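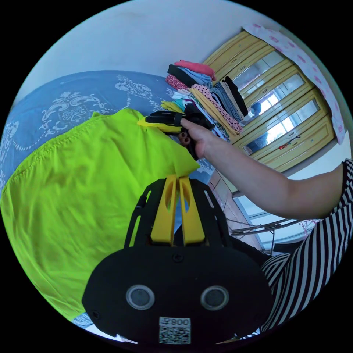

Stitgate Color Words is a small table of the words people use for the colors of clothes when they list them for sale or hand them in at a secondhand store. It covers everyday American English and nothing else. Each row pairs one color word with the plain color group it belongs to, along with notes on spelling, overlap and how often the word gets mixed up with its neighbors. Some words are easy to place. A cloth as bright as the lime-green one at the top of the page will be called "lime" by most people and "neon green" by the rest, and both go in the green group. Others, such as "taupe" and "greige," took a lot longer.

Version 2
Last updated: 2nd January
Maintained by Alfie Ashworth and Wayne Cheetham

What is in the release

words.csv – the main table, one row per color word
groups.csv – the plain color groups, with a short definition of each
aliases.csv – spellings and run-together forms ("offwhite," "off white," "off-white")
CHANGES.txt – what moved between versions

The main table has 56 color words. Of these, 34 are marked settled, meaning both of us put the word in the same group without talking it over first. The remaining rows have a note in the comment column that explains where the disagreement was. Please read the comments before you collapse anything.

Columns in words.csv

word: the color word in lower case
group: the plain color group (red, green, gray and so on)
second_group: filled in only when a word sits between two groups, as "teal" does
status: settled or open
brightness: light, mid, dark or bright
comment: free text

Brightness is a judgment call. "Bright" was added in this version for lime, hot pink, safety orange and similar words, which had been filed under light in version 1. That was a mistake. A search for light green was bringing back neon shirts next to mint ones, and the Goston store asked us to fix it.

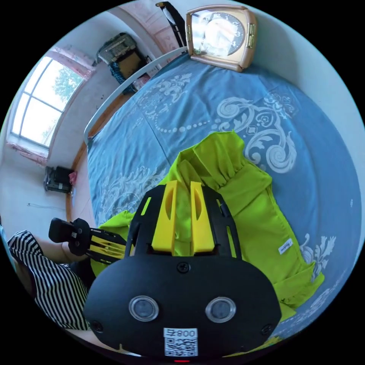

Lime-green garment on a bed, white tag near its right edge. In words.csv: lime, green, bright.

Where the words came from

The words were taken from handwritten intake cards at two stores, Goston and Rocha. The cards have a box for color with no list to choose from, so people write whatever they like. Wayne typed up the Goston cards and Alfie did Rocha. Words that were plainly jokes were dropped. So were brand color names that would mean nothing without a catalog ("Harbor Dusk" and the like), and words for a pattern with no color in it, such as "plaid" or "stripes." If a card said "black and white stripes," the two color words were kept and the rest was left out.

No names, prices or dates from the cards are included.

How the groups were assigned

Each of us went through the whole list alone and then we compared. For open words we looked at fabric in daylight by a north window – store lighting at Rocha turns everything slightly yellow – and tried again. Where that did not help, we used second_group and left it.

Sage was the longest argument. It is in the table as green, with gray as the second group.

Known problems

Both stores are in the same county, and local habits show. "Wine" is common on the cards and "burgundy" is rare, and it may be the other way round where you are.

Blue is over-represented. Denim alone brought in a string of words for washes that are not much use outside jeans.

"Nude" and "flesh" are kept in aliases.csv only, so that old listings can be matched. They point to beige, and they should not be shown to customers as color names.

The table says nothing about fading. An item listed as black may be charcoal by now.

There are no hex codes. We tried adding them in December and took them out again when 24 of the rows had codes we could not agree on. If you need screen colors, you will have to choose your own.

Using it

The files are UTF-8 with a header row and commas. Talik reads them without any setup if you point the color field at words.csv and the fallback at aliases.csv. In a spreadsheet, import group and second_group as text. Blank cells in second_group are meant to be blank.

Corrections

Send the word, the group you think it belongs in, and a sentence on how people use it where you live. One word per message is easiest to track. We are short on purples and would like to hear about "plum," "aubergine" and "eggplant," in particular whether anyone sorts them separately.

License

Free to use and change. Credit to Stitgate Color Words is appreciated. Please keep CHANGES.txt with the files if you pass them on.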